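What the arm money doesn't cover
11/11/21

Grivberg sent their second quote last week and I have been in a bad mood about it ever since. The first one had a single line for the arm. This one has the arm, then a list underneath it, and the list is where the budget goes to die.

I do the purchasing for our kitchen project at Preredar. Csenge Győri runs the technical side, and she is very good at it, so good that I've learned to ask her the same question twice on different days. In January she told me that once we had an arm we would be "basically there". I wrote that down. We were not basically there.

What the brochures leave out is everything the arm has to be attached to. It wants a bench that won't shift, a clamp, a rail if you want to change where it stands, and a pole for whatever else you decide to hang nearby. Then the cables. I had put cables down as small change.
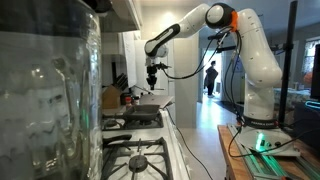
Grivberg want 189 pounds for a spare set of leads, and they want us to buy three sets. Bilal Rizk thinks one is plenty and that the other two are there because somebody at Grivberg has a target to meet. I'm with Bilal. I've asked for the line to be split so that we can refuse part of it, and so far I've had a very friendly email that doesn't answer me.

The gripper is a separate row again. Orakzai will rent us a second one for six months, which sounds sensible until you add it up and see that you could nearly have bought it. Their salesman told me that renting "keeps our options open". It keeps his open too.

My real doubt is about the jobs. Everyone who sells this stuff talks about cooking. What we have on our own list is cutlery: get a spoon out of a sink, put it somewhere else. It's a fair test, I'm told, what with shiny steel on shiny steel and sloping sides to work round. Fine. But I'm the one who has to write a sentence explaining why a spoon needs this much money, and I've rewritten it more often than I'd like.
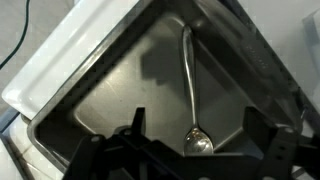 What I'm asking for before I sign

A price for the arm with nothing else on the same line.

One set of spare leads, with the other two quoted separately.

The cost of buying the second gripper outright, from Orakzai or anyone else.

A written answer from Trullance on what their support plan includes. "Priority response" could mean an hour or a fortnight, and I'd like to know which before we pay for it.

Csenge says I'm being difficult. She also wants the order in before the prices change, and she may be right about that. I've told her she can have it the day Grivberg reply properly.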